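June 14, 2020
Workshop notebook, dye bench

Finally got back to the indigo vat after putting it off all spring, and I want to write things down while my fingers are still blue. Last October I kept almost no notes and paid for it, so bear with me if I ramble on a bit (future me will be grateful, I hope). 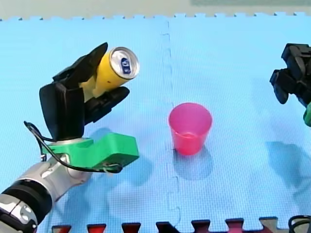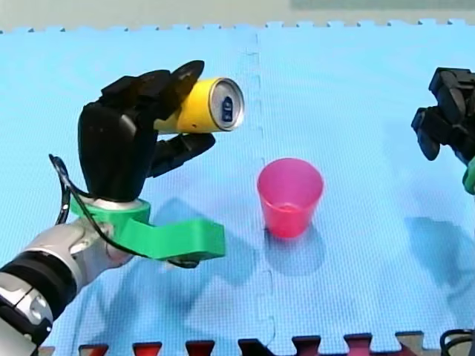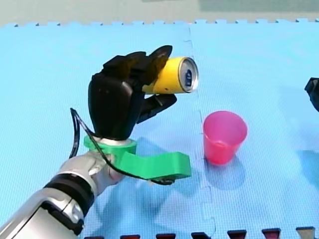

Yellow can held above a pink cup on the blue mat.

Vat and first dips

Started the small vat with 30 grams of the Jallari powder, wetted out to a paste first, then lime and fructose as usual. Brought the water up to 110 degrees Fahrenheit and wrapped the pot in the old quilt. It took its sweet time, but by lunch there was a lovely coppery skin on top and the liquid underneath had gone that murky yellow-green I always get so happy to see!

The Gautier linen took the color beautifully, three short dips with a good long airing between. The Zevo cotton was blotchy again. I scoured it the same way as the linen, so I suspect there is some finish left in the cloth, and next time I'll give it a second scour with more soda ash and let it simmer a full hour.

Wool

Only one skein, the 100 gram Grorkine. Let the vat cool to 70 before I remembered I wanted it warmer for wool, so the shade is pale, more like washed denim. I rather like it, and it may end up as the hat stripe.

To do: feed the vat tonight, stir gently, lid on. Order more lime. Find the other rubber glove.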